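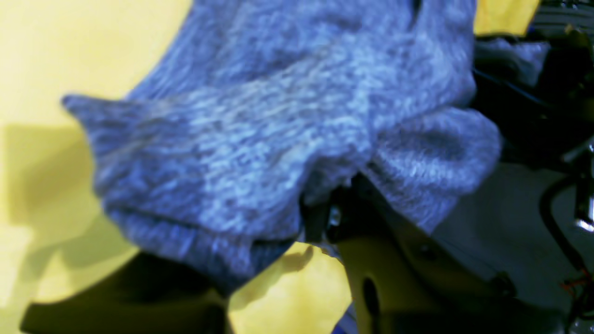 Home Kitchen Laundry Shed Safety Ask Us

Tips > Around the House > Locks and Break-ins

Shed and garage break-ins: quick fixes and what to do after

Quick one as it's getting dark earlier and we've had a run of shed jobs round Brurkodach. Mostly bikes, whipper snippers, cordless tools. Grab what you can use.

Padlocks. Bin the cheap one. Closed shackle if you can stretch to it, so bolt cutters have nothing to bite. I've got a Honik 3022 on mine, stiff in the cold but solid. Drop of graphite in the keyway, not oil. Oil collects grit.

Check the hasp before you spend up on the lock. Half of them are held on with wood screws you could undo with a butter knife. Coach bolts right through, big washers inside, nuts on the inside. Burr the thread over with a hammer if you never plan on taking it off.

Hinges too. If the pins are on the outside they just knock them out and lift the door off, lock still done up. Swap one screw per hinge for a security screw or peen the pin ends. 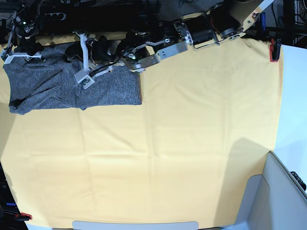

Windows. Frosted film, or even an old curtain on a wire. If they can't see the mower they may not bother. Louvres are terrible, the blades slide straight out. Dab of epoxy at each end of each blade fixes that, just dont get it on the clips.

Roller doors: drill a hole in the track just above a roller and put a padlock through it at night. Both sides. Old trick, still works. Unlock BEFORE you hit the remote or you'll be up for a new motor.

The remote itself. Don't leave it clipped to the visor if the car lives in the driveway. That's the house open as well if there's an inside door. Deadbolt on the inside door, treat it like a front door.

Ladders. Chain them. A ladder left down the side of the house is a free way up to the bathroom window. Same goes for wheelie bins, keep them behind the gate.

Marking your gear
Engrave your licence number with the state initial in front. Not your name, not your phone. Do it somewhere that won't get sanded off, and a second time somewhere hidden. Battery packs too, people forget those. A UV pen is okay for things you don't want to scratch but it fades, so redo it every November or whenever you do the smoke alarms.

Photos of serial plates. Takes almost 3 minutes a tool at most. Email them to yourself so they're not sitting on the laptop that also gets pinched. 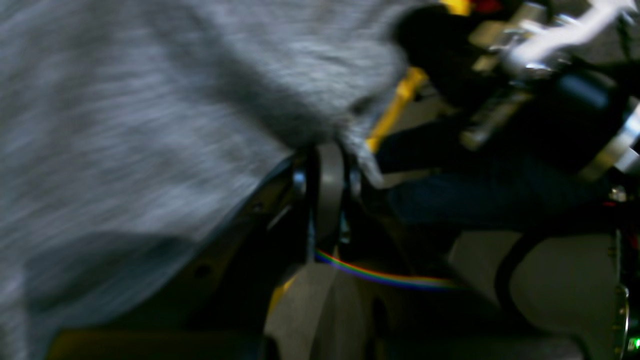

Lights. Sensor light up high, over 2 metres, where it can't be unscrewed by hand. Aim it down at the door and not across at next door's bedroom. Solar ones are alright in summer, useless by July. I paid a sparky to wire in a Steltis one and haven't touched it since.

Gravel on the side path. Cheap, noisy. Trim anything taller than the fence latch.

If you've been done over
Don't go in if you think someone's still there. Back off, ring triple zero from the street or a neighbour's.

If they're long gone, ring it in on the non-urgent line and get a report number. Write it on something. You'll be asked for it over and over.

Don't tidy. Don't handle the door, the window frame, or any tool you don't recognise. If rain's coming put an upturned bucket over a footprint, thats fine.

Then list what's missing, with serials. Check your excess before you claim, mine is 400 and a stolen drill isn't worth it. Change the locks if keys were hanging in there. Check the online ads and the pawn shops, and if you spot your stuff pass it to the police, don't go round yourself.
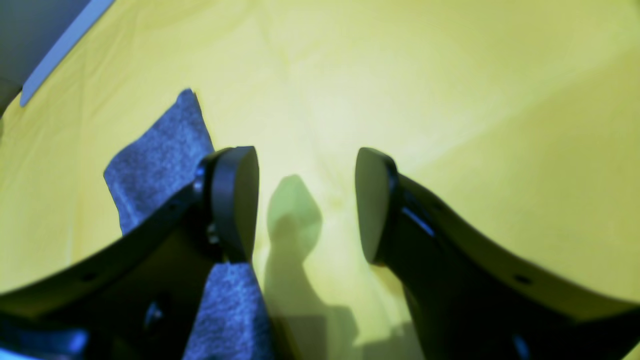

By Ariel Salazar, Shed & Safety

Fingerprint powder, seeing as I keep getting asked. Don't rub it and don't wet it first, it smears into a grey paste. Vacuum with the brush head just off the surface, then dish liquid and warm water, small bits at a time. Bare timber probably needs a light sand after. On paint try a melamine sponge but go easy, it'll take the gloss off.

Splintered door jamb: glue and clamp will hold for a night or two, won't stop a boot. Get a long strike plate and 75 mm screws that reach the stud behind. Trương Hardware keeps them out the back with the gate fittings, ask at the counter.

Spare keys next time. Window locks and the dog door as well if I get to it.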